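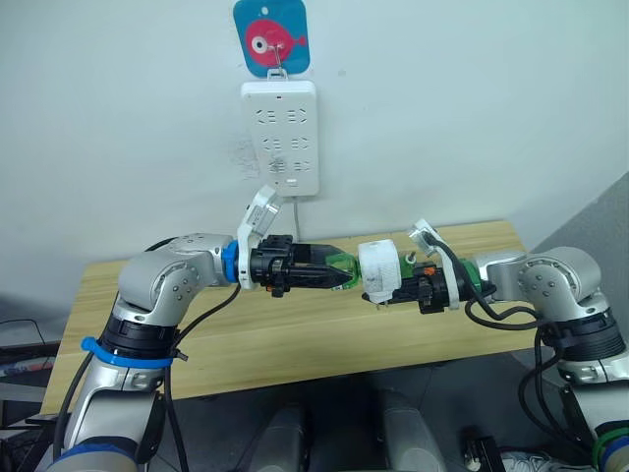

Druststead work room reopens with new tables and wall power

Jan 31, 2024

The shared work room on the second floor of the Burnik building in Druststead is open again after a refit that began in September.

The old carpet and shelving are gone, and the walls have been painted white. Light wooden tables now stand against the walls, with power strips mounted vertically above them so that cords no longer run across the floor. Each strip has six sockets and its own switch.

Trailing cords were the most common complaint in a survey of members last year. Of the 100 people who replied, 62 said they had tripped on one or had to move a table to reach an outlet.

"People were bringing their own extension cords and taping them down," said Shalini Rathore, who manages the room. "We went through a lot of tape."

The electrical work was done by Nigam, a local contractor, and took nine days. The tables came from Lalano and were put together on site. The full cost was $1,652 more than planned after damp was found behind one of the old shelves and part of the wall had to be replastered.

The room can be booked in two-hour blocks at the front desk, and there is space for roughly 40 people. Members pay nothing for the first block of the day. Tape, glue and paper are kept in the supply closet and can be used at the tables, but users are asked to bring their own cutting mats. Hot glue and soldering are allowed only at the two tables nearest the window.

Rathore said the sink in the corner is still waiting for a new faucet and will stay shut off until the part arrives. The restroom down the hall has running water in the meantime.

Opening hours are unchanged, 9 a.m. to 8 p.m.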